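Soudabeh Shojaei on two years of swapping grippers

I got to Vuratstead a little before lunch, and Soudabeh Shojaei already had a hex key behind her ear and a half-eaten sandwich on top of the controller. I'd been wanting to talk to her ever since her group put out their notes on finger comparisons back in May, partly because I run a much smaller setup at home and partly because I'm nosy about how other people spend their gripper budget.

"You want the short answer?" she said, before I'd even found a chair. "Soft pads on at least one side, and stop buying force you don't need."

I did not want the short answer! So we sat down and she started over.

The bench at Vuratstead is set up for tabletop pick and place, and the comparison she's running has four sets of fingers on the list. Two came with the arms. One was printed down the hall, and the last one is a pair from Bratuden, a small shop that makes fingers to order and (she says) answers email faster than anyone else she deals with. Every set gets the same objects and the same tasks, and every attempt goes into the log whether it went well or went badly. When I visited, the log stood at 324 attempts with the plain fingers and 349 with the padded ones. The other two sets had barely been started.

"People ask why the numbers don't match," she said. "They don't match because I had a cold. Write that down."

What I liked is how ordinary the objects are. I'd expected machined test blocks with little engraved labels, and what they use is play food and foam cubes on a gridded mat, plus a green dish with a wavy edge that she has strong feelings about.

"The dish is where the cameras go to suffer," she said. "It's see-through, so the grid comes up through the bottom, and there are ridges all over it, and then the back rim throws a glare. If your depth estimate survives that, it'll survive a kitchen."

We had the wrist view up on her laptop while she said it.
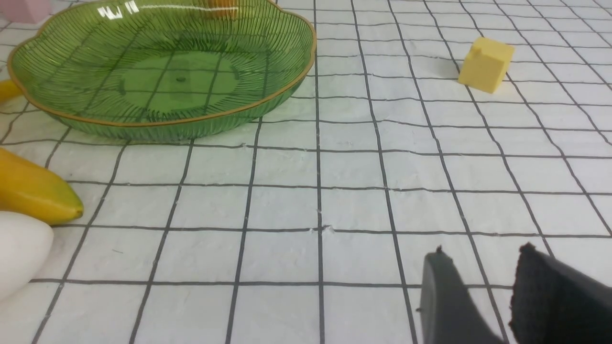

Omid Rezaei disagrees about the dish, and told me so by email a few days later. His view is that a clear object that hard hides what the fingers are doing, that half the failures get blamed on the grip when the camera picked the wrong spot to begin with, and that he'd run the whole comparison on the cubes and the fruit first and bring the dish in at the end. When I read this back to Soudabeh over the phone she laughed for quite a while. "He's right about the blame," she said. "He's wrong about the order. If I save the hard one for last I never get to it."

Back to the fingers, though. I asked what surprised her most, and she said the foam cubes.

"I thought cubes would be free. They have flat sides, they weigh nothing, what could go wrong? But foam gives. You close on it, it squashes a bit, and when you open up it can hang on to the pad for a moment. So your release position drifts. With the smooth fingers it drops clean and with the grippy ones it sometimes tags along for the ride."

And the round things?

"Round things are the opposite. The smooth fingers push them away. You come down a hair off center and your plum goes for a walk." She made a little rolling motion with her sandwich. "The padded ones forgive that. I had 57 grasps on the egg with the plain set before I gave up and lowered the closing speed, and then it behaved. I should have done that on the first afternoon."

I asked about closing speed, because at home I leave mine on whatever the factory picked. She gave me a look. Her advice is to slow the last bit of travel way down and leave the rest alone, and to do that before you spend a cent on new hardware. I've tried it since, and my poor little arm is a lot less clumsy around tomatoes.

Then we got onto cameras, which took up most of the afternoon. She keeps one at the wrist and one up high, and she's firm that you need both if you want to know why a pick failed. The wrist view tells you about contact. The high one tells you what else was in the way, and with a basket on the table there's often something in the way.

"The basket is my favorite," she said. "It has a lid that opens, and lining, and a rim you can snag on. Abdella wanted me to use a plastic bin. No! Where do people keep things? In baskets."
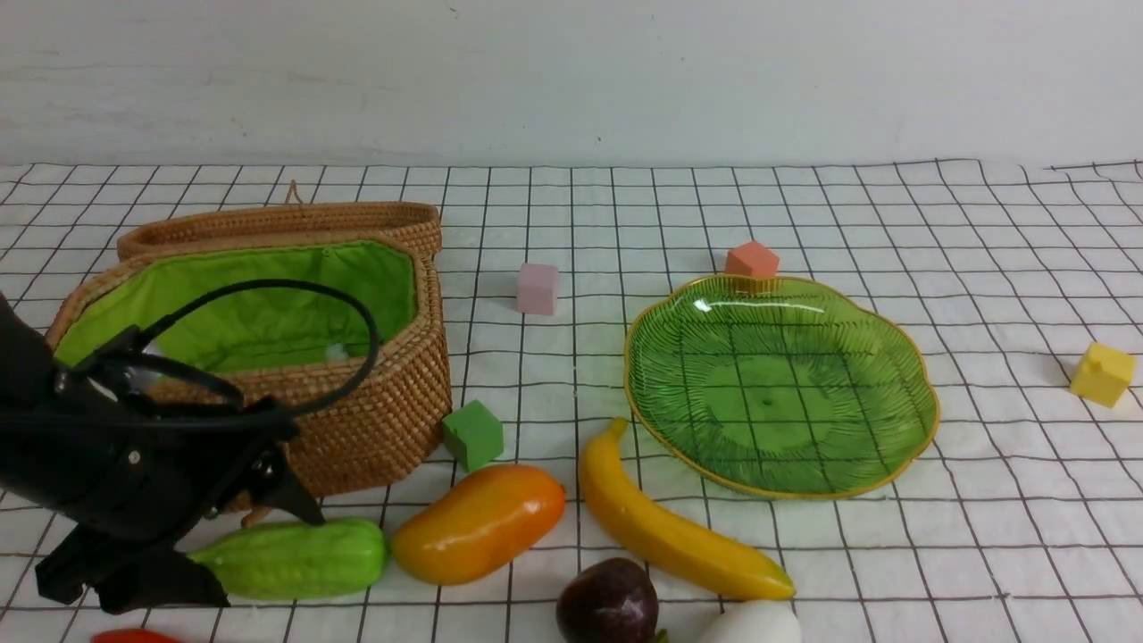
The high view, with the basket open and the gripper coming in from the left.

Cables came up too, and I'll pass on what she said since I've lost more runs to cables than to anything else. Leave a loop with real slack in it, move the arm to the worst pose you can think of, and look at the loop from the high camera before you start logging. She used to tape hers flat along the arm and kept pulling the connector. Now she lets it arc, and puts up with seeing it in the pictures.

I wanted a winner, obviously. She wouldn't give me one. If she had to send a single set of fingers to the partner bench in Flovthorpe tomorrow it would be the padded pair, "with a spare set of pads in the box, and a note telling them to wipe the things." Dust gets into the texture and the grip changes, slowly enough that you don't catch it until you compare logs from weeks apart.

The controllers she's less patient about. Both of the ones she's tried do the job, one has nicer menus, and the one with nicer menus is the one that forgets its settings after a restart. She keeps the right values on a sticky note. I asked if I could copy the note and she read it out to me, twice, while I scribbled.

She's planning to start on the Bratuden fingers next, and Banafsheh Safavi will be running half of those sessions so that it's more than one person's hands setting out the objects. I've asked to come back for a day of it, and Soudabeh said yes, provided I bring lunch.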